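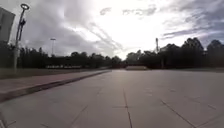

I've been going to the big concrete area at Centhorpe since December, first to break in a pair of skates and now just because I like it there, and I keep getting asked whether it's worth the drive. So this is my review of the place as a place to skate. I'll get to the skates too, but they matter less than you'd think.

Some background on me so you know whose opinion you're getting. I'm a middle-aged beginner-plus. I can go forward, stop most of the time, and do a backward thing that I'm proud of and other people find worrying. Before Centhorpe I was doing laps behind the Ackroyd building, where the asphalt has gone all pebbly and you feel every bit of it in your teeth. If you've only ever skated on rough asphalt, please go try wide, flat concrete once! It felt like somebody had turned the volume down.

The surface first. It's pale gray concrete in big slabs and it's smooth, smoother than my own garage floor. There are blotches and scuffs on it, and a patch with larger dark stains that looks like it should be rough or slick. I went around those stains for my whole first visit. Then I rolled over one by accident and couldn't feel a thing, and now I don't bother. I haven't skated it after rain and I don't plan to, so I can't help you there.

The joints are what I'd warn a new skater about. They're thin, but they are real, and on small hard wheels you get a little tick every time you cross. Straight across is fine. The ones to watch are the diagonals, or really any joint you've let yourself drift onto at a shallow angle, because a wheel wants to follow it. I went down once that way, at a speed I would describe as grandmotherly, and was more embarrassed than hurt. Wear the wrist guards anyway.

On the plus side, the long joints are great for practice. I pick one and try to keep it exactly between my feet for as long as I can, then switch to one-foot glides with the line right beside me. You find out pretty fast that you've been veering left your whole life. 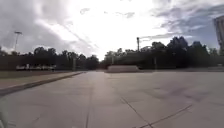 Joint lines running through the concrete, with the curb and grass off to the left.

Then there's the curb. It runs along the side with grass and bare dirt past it, and I have mixed feelings. It's a nice thing to follow with your eyes when you're learning to hold a line. It's also a low curb, easy to forget about when you're looking up at the trees, and grass at speed is a sudden stop. I give it a couple of yards. If you're bringing kids, maybe start them out toward the middle where they have room to wobble in every direction.

Light is good, in my opinion best under clouds. Pale concrete on a bright afternoon is hard on the eyes and I've had to squint through whole sessions, but on a gray day the joints are easy to pick out from a distance and you don't get that glare. I'm usually there by 8 in the morning and gone by 10. There are lamp posts over on the grass, but I've never stayed late enough to see what they do for you.

What it doesn't have, for me, is shade. The trees are way off in the distance and no use to you at noon. Bring water and a hat for when the helmet comes off.

Now, the gear. I skate in Purnura quads, which were $191 with the toe stops, and I still like them. The boot took forever to soften at the ankle (thick socks, two pairs, don't be brave). The wheels they came with were fine on a gym floor and buzzy on concrete, so I swapped in a set of Rumano outdoor wheels, the softer ones, and the difference at the joints was huge – that tick turned into more of a soft bump. They're slower, and you'll work harder to get up to speed. I'm okay with that. If I were doing it again I'd buy the soft wheels first and live with cheaper boots.

My drive is 16 miles each way, and for the first 300 feet or so of smooth rolling I'm always glad I made it. For a total beginner, I'd say yes, go, as long as you've practiced falling on something kinder. For anyone who wants ramps or ledges, skip it, I've never found anything there to jump off except that curb. For people like me who want to put music in one ear and go in big lazy ovals, it's the best surface I've found.

Four stars out of five. I took the last one off for the squinting, and a little bit for my elbow.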